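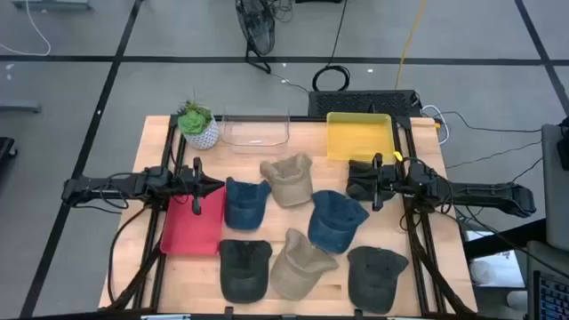
Vol. 2, No. 2

Search this site Search Clear

We use cookies to remember your settings and to see which pages get read. Accept Decline Manage choices

THE KRAVCHUK STAGE AND THE SUBSCRIBERS WHO KEPT IT OPEN
Speaker notes, Femke Koster
April meeting, Skelham Theater History Circle

Start without the title slide. Just say good evening and go right into the letter.

The letter: "Dear Mr. Symonenko, I have now paid for six plays and understood four of them. Please find enclosed my money for next season." Pause for the laugh. I found this in a shoebox of subscriber mail and I read it standing up in the hallway with my coat on. It tells you nearly everything about how the Kravchuk worked!

Then say who I am, quickly. I sewed costumes for the Fillham Repertory for years and came to the history side through the wardrobe accounts. I'm not a scholar of the period. I got hooked.

THE BUILDING
The Kravchuk had 939 seats. That's huge for a town the size Skelham was then. It went up as a variety house, with a shallow stage and a very deep balcony, and for its first years it took whatever came through on the train: singers, dog acts, a man who played the saw. When the touring acts dried up, the owners wanted to sell the lot to a furniture dealer.

Enter Orest Symonenko. He was the house manager, and he had never directed anything. What he had was a list of names and addresses of people who had written in to complain when the summer shows were canceled. He wrote back to every one of them and asked for the price of six tickets, up front, for plays he had not picked yet.

(Slow down here. People always want to ask how he got away with it. Tell them to hold that thought.)

THE SUBSCRIPTION IDEA
Explain plainly. The money came in before the season opened, so he could rent scripts, hire actors for a full run and buy lumber. If a play flopped, the seats were already paid for. A commercial house had to close a flop by the weekend. Symonenko could let it run its two weeks, and sometimes word got around and the second week was full.

This is my favorite part of the whole story, so don't rush it. There's a play called The Salt Road, by Ostap Mykhailiuk, that opened to a terrible notice in the local paper. The reviewer left at intermission and said so in print. By closing night they were putting chairs in the side aisles. Mykhailiuk rewrote the last act between the first week and the second, and the prompt book has both versions glued one over the other. You can lift the page and read the old one underneath. I gasped.

Read the two endings if time allows. Old ending: the brother comes home. New ending: the mother sets his place at the table and the lights go down on her waiting. Let it sit a moment.

THE COMPANY
Over its life the company put on 56 productions. Nearly all had the same core of actors. Talk about Kyrylo Tkachenko, who played kings, butlers and one very badly received horse. He kept a diary, and it's mostly about his feet and what he had for supper, but every so often you get a line like "Tonight they were so quiet I thought they had gone home. They had not gone home." I love him.

Tkachenko also taught the younger actors to fill that balcony with their voices. His trick was to pick a person in the back row and be rude to them under your breath all through your entrance. Do the demonstration if the room seems friendly. Warn the front row first.

Scenery next. The stage was so shallow that a normal box set left actors about to fall into the pit. The designer, Rostyslav Levchenko, gave up on back walls and built upward - stairs, ladders, platforms on posts. Critics from out of town called this a bold new style. Levchenko's own notes say "no room, go up." Both things can be true, and I'd argue that it became a style once he started enjoying it. His later sets have stairs where there was no need for any.

Costumes, and yes, I'll keep this short, I promised. One green velvet coat turns up in the accounts again and again: let out, taken in, turned, new cuffs, new collar. It was on stage in comedies and tragedies alike. If anyone in the room has an old program photo with that coat in it, please come and find me afterward!

THE ARGUMENTS
Don't skip this, it's where the real life is. The subscribers thought they owned the place, and in a way they did. They wrote in about the swearing, the coffee, the drafts, and the choice of plays. When Symonenko announced a season with only one comedy in it, a group of them asked for a meeting and he held it on the stage, with the work lights on and the half-built set behind him. The minutes run to many pages. He gave up one tragedy. They gave up asking for a musical.

The money side: Flisico, the lamp makers, paid for the new lighting board and wanted their name on the front curtain. Symonenko offered them the inside of the lobby doors. They took it.

THE END OF IT
Keep this honest and not too sad. The list of subscribers got older and shorter. Rents went up. The actors were being offered radio work that paid better for an afternoon than the Kravchuk paid for a week, and I can't blame a single one of them. The company moved to Fillham, into a smaller hall, and that is the group some of you know as the Fillham Repertory. The deep balcony was walled off and used for storage.

Hold up the ticket stub. Pass it around (in the plastic sleeve, please). It's a balcony seat for the second week of The Salt Road, so whoever held it saw the new ending.

QUESTIONS
Likely ones: Was Symonenko ever sued? No, though he was threatened by a dentist. Did The Salt Road get played anywhere else? Once, in Fillham, with the old ending, and I would dearly like to know why. Can people see the prompt book? Yes, write to me and I'll set up a time. Bring clean hands and no pens.

If it's past 9:00, stop at the dentist and let everybody get to the cake.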